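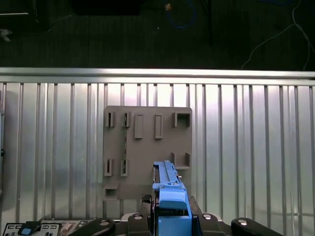 *The taupe-grey board on its ribbed metal wall, with the long blue part in front.*

09/12/2018

It has been the practice of this blog to report on one storage matter at a time, and the present entry concerns the wall board. Readers who followed the earlier entries on drawers and on the long shelf will recall that the wall was left until last.

The board is a flat plate with slightly rounded corners, and its fixtures are the same colour as the plate itself. I was doubtful about this at first. A contrasting colour is often recommended for holders, on the grounds that an empty one is easier to notice. After living with a single colour since February, I have come to prefer it. The eye goes to the part and leaves the board alone, and a light blue piece against taupe is found at once.

**On the choice of fixtures**

The fixtures fall into a few families. There are narrow upright slot holders, a pair of plain raised bars, and several brackets of a boxier kind, among them the square open one in the top right corner. The arrangement is a loose grid. I had drawn up a strict one, on squared paper, and it was abandoned within an evening. Items kept on a wall are seldom of equal width, and a strict grid gives a slim item the same space as a bulky one.

The slot holders have proved the most useful. They are intended for thin, flat things: a steel rule, a card gauge, a spare strip of something that would otherwise go behind the bench and stay there. The pronged bracket on the right-hand side was a late addition and remains under review. It accepts most things and holds few of them as firmly as I should like.

The square box at the bottom left corner faces outward, and I would advise anyone laying out a similar board to consider this point before fixing anything. A box which opens upward collects dust and small screws. One which opens outward must be filled with more care, and in my view that is a fair exchange.

**On the wall itself**

The ribbed metal panel was in place before the board and was not selected with storage in mind. It is handsome in a bright light, and it is awkward in most other respects. A flat plate on a ribbed surface touches only the high points, so the spacing of the ribs has to be taken into account when the fixings are planned. I measured from the left-hand end at 900 mm and from the floor at 900 mm, which placed the lower corner where my hand falls naturally. Others will want a different height, and should stand at the wall and reach before marking it.

Two suppliers were considered for the plate, Lurkent and Spahić. Lurkent offered the better range of holders. Spahić offered a plate with the small holes already made, and this settled the matter. The holes permit a fixture to be moved without fresh drilling, and I have moved one or other of them more often than I care to record. The total cost, with fixings, came to just over 40 pounds. A ready-made set from Tumum was also priced, and was set aside on account of its colour (a very determined orange).

**On long parts**

Long, narrow parts deserve a paragraph of their own. The blue piece shown at the head of this entry has a stepped, toothed edge with small notches, and a groove down one side. Parts of this sort do not lie well in a drawer. The teeth catch on whatever is beside them, and the part emerges with a length of string and a rubber band attached. Upright storage is greatly to be preferred – the toothed edge can be kept clear of its neighbours, and the length ceases to matter provided there is height above.

I have allowed 22 mm between neighbouring slots for such pieces. It is a little generous. A closer spacing looked neater on paper, but fingers must be able to pass between one item and the next, and mine are not small.

**Outstanding matters**

- The position of the pronged bracket is to be decided.
- Labels have been considered and deferred. The plate is pleasant without them, and I have not yet forgotten what belongs where.
- The Jenow clips left over from the drawer entry have not been used on the wall and are available to any reader who can collect them.

The next entry will deal with the underside of the bench, a subject on which several readers have written. Correspondence regarding the wall board may be left in the comments as usual. I would be glad to hear from anyone who has fixed a flat plate to a ribbed panel and found a tidy way to finish the gap at the sides.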